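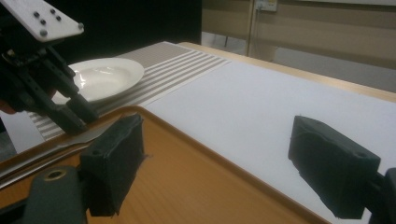
Setting the Table Again

Happy New Year to all of you, and thank you for the kind notes that came in over the break (I have read every one, and I promise the replies are on their way, slowly). Quite a few of you wanted to know about laying a proper table for everyday suppers, now that the holiday dishes have gone back up on the high shelf, so I thought I'd give this first item of the year over to it.

I grew up in a house where the table was set every evening, even for soup and toast. My mother had a tray she kept by the stove, and everything went onto it in one trip – knives, forks, spoons, the salt, the butter if there was any left – and whoever was nearest carried it through. I fell out of the habit for years. I would walk back and forth for a spoon, then a napkin, then the spoon somebody else needed, and by the time I sat down my potatoes had gone cold. Last May I bought myself a tray at the Illcombe spring market, and I can't tell you how much nicer supper has been!

If you are looking for one, get a tray with a raised rim. Silverware slides, especially knives, and a good lip all the way around will save you from that awful clatter in the hallway. Rounded corners are kinder to hips and door frames too. I like a warm honey color myself, something that looks friendly next to white dishes, and I leave mine right on the table through the meal so the used knives have somewhere to go afterward.

Now, placemats. Genji Uchida wrote to ask whether stripes are too busy under a plain plate, and my answer is a cheerful no. A white plate with a bit of a shine to it looks lovely on thin gray and white stripes, and crumbs don't show on them nearly as much as they do on solid white. Line the mat up with the edge of the table if you are having company. If it's only family, let it sit at whatever angle it lands. I've had perfectly good dinners on crooked placemats.

White underneath is pretty as well, whether you use a cloth or just roll out some paper. Paper is my choice when the grandchildren come, and I put out a cup of crayons and let them get on with it. For a cloth, Eifion Hopkin swears by ironing it right on the table over an old blanket, which I was nervous to try, but it does leave the middle beautifully smooth and there are no fold lines to fuss over.

As for the knives, a soft towel while they are still warm from the rinse water is all they need to keep them from spotting. Mine are a mixed lot. Three came from my aunt, one was left here after a potluck and never claimed, and the rest I picked up a piece at a time. They don't match and I've stopped minding. I do like to give the blades a quick wipe before they go on the tray, and I lay them flat with the handles all pointing the same way so they are easy to pick up.

We'll be talking more about this at the table-setting morning on Friday, January 7, 2022, in the back room at Godden. Bring a plate and a placemat from home, any kind at all, and we'll try out different combinations over coffee. There will be cinnamon rolls, and I'm baking extra this time, having learned my lesson. If you can't make it, write and tell me what your own supper table looks like, crooked placemats and all.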